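The fault first showed itself in February, at a time of day when the test driver was already thinking about his coffee. The car slowed for nothing. It was following a road the team at Lepik had driven 51 times, and in the middle of a clear lane it braked hard and stayed there, as if a wall had come down in front of it.

Lepik is a small company that builds driving software for delivery vans and shuttles. Kirsty Leckie leads its safety group, and she read the report from that morning three times. "The car was certain," she told me. "This was what I did not like. If it had been in doubt, we would have seen the doubt in the log."

Her first idea was the crossings. The software has a special set of rules for stop signs and people on foot, and these rules are older than most of the other code.

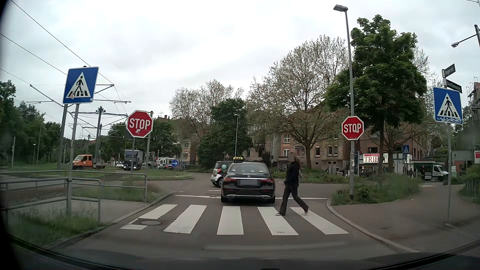 On the test route: a pedestrian on the crossing, with a taxi standing ahead.

The crossings were innocent. Leckie's group played back every approach on the route, and the car gave way where it had to and continued when it could. So they searched in the map, and after the map in the radar, and they lost six weeks.

It was Catriona Guthrie, an engineer at the sensor supplier Hukier, who asked a simple question. How does the software decide that an object beside the road will stay beside the road? On a straight street this is easy. In a bend, a car that goes around the curve looks for a moment as if it will cross your lane, and a guardrail can look as if it lies directly in your path.
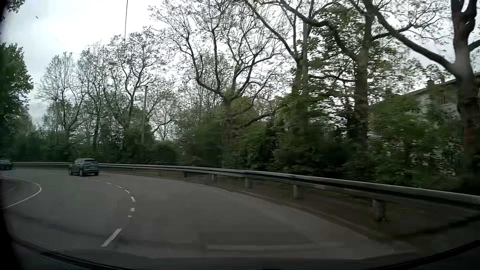 Photo: Lepik test archive

Guthrie found that a filter, added to make the ride smoother, was holding the old steering angle for too long. After a sharp curve the software still believed that the car was turning. Fixed things at the roadside moved, in its opinion, into the lane. The error lasted less than a second in most cases, but the emergency brake needs less than this to act.

What worried both women more was the opposite case. If a harmless post can slide into the lane, a real vehicle can slide out of it.
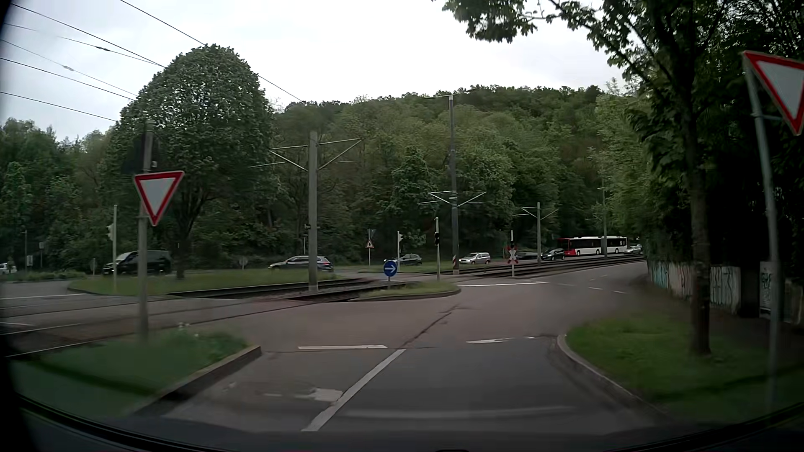
The emergency brake in Lepik's system has its own computer, and for a good reason: it must work even when the main planner has failed. But it took its steering angle from the same filter, so the two computers made the same mistake together. Leckie calls it the most expensive line in the whole design. A junction where a side road meets tram tracks, with yield signs on both sides and a long bus among the traffic on the main road, asks for a correct picture of who is moving and who is not. With an angle that is old by half a second, the planner could put that bus in the wrong place.

Nobody was hurt, and no other car was touched. Still, Leckie stopped all seven cars on the same afternoon. The managers in Zernska were not happy – a customer in Lamholm was waiting for a demonstration – but she had the right to do it, and she did not ask for permission.
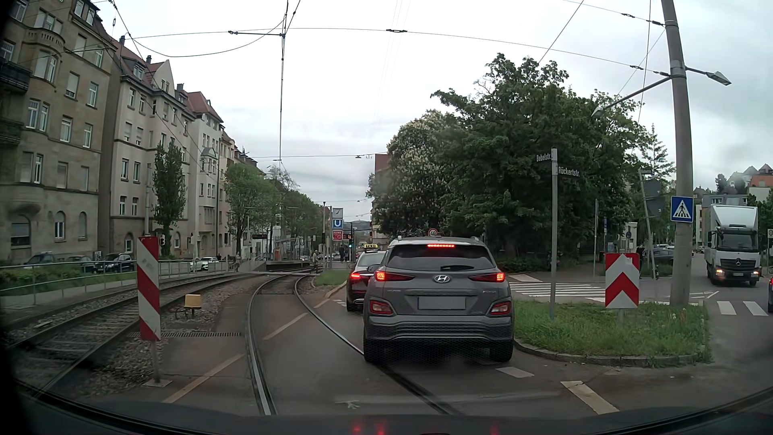 The repair itself was short. The emergency computer now reads the steering sensor directly, and if its angle and the planner's angle do not agree, the car gives control back to the driver with a loud tone. The group then ran 1856 recorded drives through the new version. The false braking was gone in all of them except one, and that one is still open on Guthrie's desk.

I asked Leckie if she trusts the cars again. She said that she trusts the tone.

Contact the editors | Copyright, all rights reserved | Back to top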